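3.2 Tray color and sorting errors

Lemaire and Delorme (Sylvain Lemaire and Thibault Delorme, Peltunden study) recorded 3802 picks by trained sorters over 77 shifts. Error rates rose when source and target bins shared a color, and fell again once the target was moved to the middle of the bench.
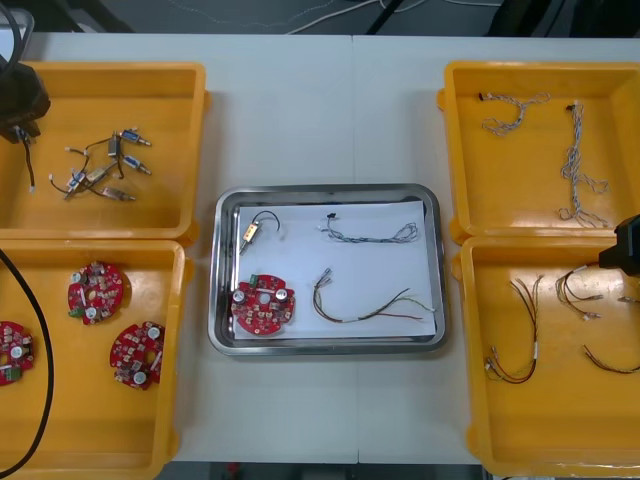
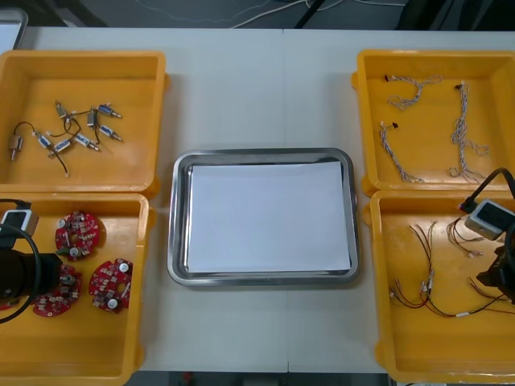

Figure 8. Yellow or orange-yellow trays around a central steel tray.

Color contrast affects search time before it affects accuracy. At the Cititon site, bins of one color were used throughout. A steel center tray among yellowish ones, as in Figure 8, marks a single position by material as well as place.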